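OK so a few of you asked why I went quiet on the kitchen robot posts. Short version: we had a fault that took me most of January to find, and it ended with an arm stopped dead above a live burner. Long version follows, get a snack.

Setup for anyone new. I run the cooking side of a project we call Bradine. Two arms and a normal home stove, in a rented house in Urnthorpe. The arms scoop, carry, tip and stir. A person is always standing there with a hand on the stop button, and for a lot of this story that person was me.

The fault first showed up on the most boring job we have, which is scooping. Grab the spoon, lift, carry it over to the pan, tip it in, go back. We'd run it 100 times in December without a hiccup and I had stopped worrying about it completely (you can see where this is going).
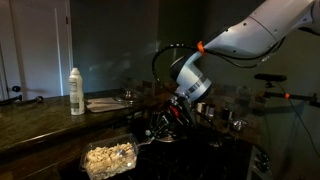

Then one Thursday the arm went down for the spoon, closed its fingers, and froze. No alarm, no jerk, no red box on my screen. The log said it was waiting for the hand to report "closed" and the hand never did. I cleared it, restarted, and it ran beautifully for the rest of the afternoon. So I did what everybody does and wrote "one-off??" in the notebook and went home.

It was not a one-off.

Next morning, two freezes before lunch. Then none for a couple of days. Then one right in the middle of a carry, spoon full, arm stretched out like it had forgotten what it walked into the room for.

Things I blamed, in order: the spoon (too shiny, too thin). The hand's firmware. My own code. The network switch. The other arm's code, which wasn't even running at the time. I replaced the spoon. I really did replace the spoon, and then I felt good about it for a whole day.

Now the part I'm less cheerful about. When we wrote the recovery behavior, we decided that if the hand stops talking, the arm should hold its position. Makes sense on a bench, right? You don't want it dropping things or swinging around. Hold still, wait for a human.

But a stove isn't a bench! Holding still over a lit burner is about the worst thing you could pick. The burner has no idea the arm has stopped. Our stop button cuts the arm and does nothing at all to the gas.

And that's how we got it. Evening run, burner lit, arm comes down over the grates, hand goes silent, arm holds. I hit stop, which locked it exactly where it already was (great), then reached around and turned the knob off by hand. Start to finish it was maybe ten seconds. Nobody was hurt, and the only casualty was a cable sleeve that got a little soft and had to be thrown out. I did sit on the floor for a while afterward.

I called off all the hot runs that night. The rule was no flame until we could make the fault happen on purpose.

Making it happen on purpose took forever. I had the arm repeating the same carry with a cold stove and a spoonful of nothing, over and over, while I ate cereal and watched a log scroll. 142 cycles before the first freeze. I yelled so loud the neighbor's dog started up.

What finally cracked it was plotting the wrist angle at every freeze I had on record. All but one were bunched up at the same end of the wrist's travel. So it had nothing to do with time, or heat, or the spoon. It was a pose. Something was unhappy whenever the wrist turned that far.

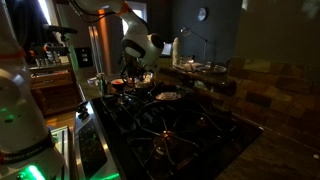

Once you know it's a pose, you start looking at whatever has to move along with the arm, and for us that's wiring. The data line to the hand doesn't run inside anything, it rides on the outside with the rest. Look at how the black cables hang down around the gripper when the arm is over the cooktop, with another bundle running along the upper part. Every bit of that has to bend and slide on every single carry. I'd gotten so used to seeing it that I'd stopped seeing it.

The bad spot was in the plug at the hand end. One conductor had broken inside the jacket, right behind the strain relief. From the outside it looked perfect. Straight, it worked. Bent past a certain point, the two ends pulled apart and the hand dropped off the line, then came back the moment you relaxed it. Which is why every time I "restarted" it by moving the arm home, it was magically fixed. I was fixing it by straightening the cable. For three weeks!

My fault, by the way. I'd tied that cable down too short back in the fall because I was sick of it snagging. It stopped snagging. It also had no slack left at full twist, so all the bending happened in one tiny stretch behind the plug.

What we changed:

New cable with a longer loop at the wrist, tied in two places with soft ties and checked by hand at both ends of the travel before anything runs.

If the hand goes silent for more than 30 milliseconds, the arm now backs straight up and away from the stove, slowly, along a path we've already cleared. It keeps its grip if it has one. It does not hold position over the burners, ever.

There's an electric shutoff valve on the gas line now, on the same circuit as the stop button. Hit stop, flame goes out. A licensed gas fitter from Tripathi put it in and was pretty blunt about us not having had one from the start, and I had no comeback.

Also, any unexplained stop during a hot run ends the hot runs for that day. No clearing it and carrying on. That one's mostly aimed at me and my notebook with "one-off??" in it.

The backing-up thing was harder than it sounds, by the way. Up is easy. But if the spoon is sitting in a pan when the hand drops out, going up fast flings food, and if the other arm is close you need to know where it is. We spent roughly a week on that alone and I'd still call it okay, not great. If the second arm is inside the shared zone it has to back out first, so there's a delay I don't love.

Somebody asked why we don't just run the cables inside the arm. The hand is an add-on and there's no room for its wiring in there. The folks at the Jundaddale lab tried a spiral wrap on theirs and say it's better on fatigue but catches on pot handles. Pick your poison. I might try it on one arm and leave the other as is.

A couple of you also asked about the one freeze that wasn't in the bunch. Still don't know. Different wrist angle, different part of the carry. It could be the same break on a bad day, and the new cable hasn't done it yet, but I'm not crossing it off. It has its own page in the notebook, no question marks this time.

Hot runs started again this week, low flame, one burner, me standing right there. I'll post the wrist plot once I've cleaned up the axis labels. If you've got a flexing cable on anything that moves, go wiggle it at both ends of its travel while you watch the log – and do it before you buy a new spoon.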